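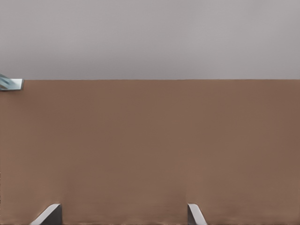
Leobardo Esquivel wants to know why we're still paying for a simulator when the money could go toward a real arm, and he would like the answer in dollars this time. Fair enough. He also says the last equipment update read like a sales brochure, and I'm sorry to say I went back and reread it and he has a point.

So let me try again, with the quotes on the desk in front of me.

We have two things on the wish list for next year. One is the Kondham bench arm with its own gripper, which everybody has been talking about since the open house in Sibiya. The other is another year of Dritik seats, so people can keep working on the pick-up tasks on their own machines. The renewal is $1,140. The arm costs a great deal more than that, and I'm not going to print the figure because I don't believe it yet. The first quote left out the mount, the second added the mount and dropped the spare fingers, and neither one mentions shipping. When I get a single page with everything on it, you'll see it here.

What bothers me is the sheet that came with the quote. It says a new user will be "productive in minutes." Productive at what? We've spent weeks on a task that comes down to a marker on a plain brown tabletop, with nothing stacked on it and no clutter to reach around. It's about as easy as a job gets, and I still wouldn't sign my name to a claim about how it will go on a real bench with our lights, our wobbly tables and our markers with the chewed caps. 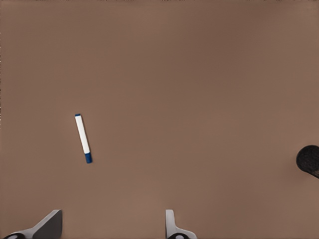 Automation Club — Equipment & Budget

Now for the other side, because I don't trust the simulator people all the way either. Dritik's renewal letter claims an 80 percent cut in setup time. I wrote back and asked what it was cut from. The reply had a link to a video. A marker in software never rolls off the table and under the heater, the fingers never pick up grit, and a bad move costs you a reset. Those are good reasons to practice there first. They're poor reasons to think you know what the hardware will need in the way of repairs, and repairs are the line I keep seeing left blank.

The same goes for Kolholm, who offered to do the installation and throw in a service plan at 20 percent of the purchase price, every year. I asked what happens in a year when nothing breaks. We pay. I asked whether worn finger pads are covered. They are "reviewed case by case," and I've owned enough cars to know how that one goes.

Where I've landed for now:

Renew the seats. It's a known number, it's small, and people use them.

Hold off on the arm until we have the full quote, including the mount, freight, spare fingers, and whatever the building wants for a dedicated outlet. I've asked for that outlet price and have heard nothing.

Say no to the Kolholm plan. If we do buy, put money aside for parts ourselves. If it sits there unspent, it's still ours.

Before any of it, I'd like somebody other than me to write down which jobs we want the arm to do in its first year. "Demos" isn't a job. Picking up a marker and putting it down where you meant to is one, and I'd be happy to see it on the list, but I'd want to know how many tries in a row count as good enough before I'd spend real money on it. Right now we don't have that number for the simulated version. Get me that and I'll be a lot easier to talk to.

Two of you have asked about buying a used arm. I looked. The prices are better, and the listings are vague in ways I don't care for. One had no controller. Another had a controller from a different model and a note saying it "should" work. If you find one with paperwork, send it to me and I'll read every page.

The quotes are in the blue binder for anyone who wants to check my arithmetic, and the January meeting has equipment first on the agenda so we don't end up voting with our coats on.

Home | Newsletter | Projects | Budget | Calendar | Join

Contact the newsletter editor | © 2024 Automation Club | Back to top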